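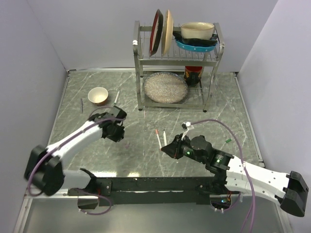

**Can it tidy a kitchen worktop without help?**
Only in part, for now. Nava will manage short jobs it has been set up for, and you should stay in the room while it works.

## 4. Setting up a tidying job

1. Switch on the Maltholm base unit and wait 30 seconds.
2. Open Nava and choose **New job**.
3. Pick one kind of item to start with — pens or bowls, for instance. Mixed jobs fail more often.
4. Mark where the items should end up. On a dish rack, mark each shelf separately.
5. Set the grip limit. Use 6 for crockery and 22 for pens and markers.
6. Press **Run once** and keep a hand near the stop button.

**Note:** Plates standing on edge are still hard for the software. Load these by hand.

**Caution:** Do not set the grip limit above 22 for anything that can crack.

**Caution:** Keep loose cables clear of both elbows before each run.

If a job stops with error 300, clear the worktop and go back to step 2. Saved jobs are kept under **Stesonent > Jobs**.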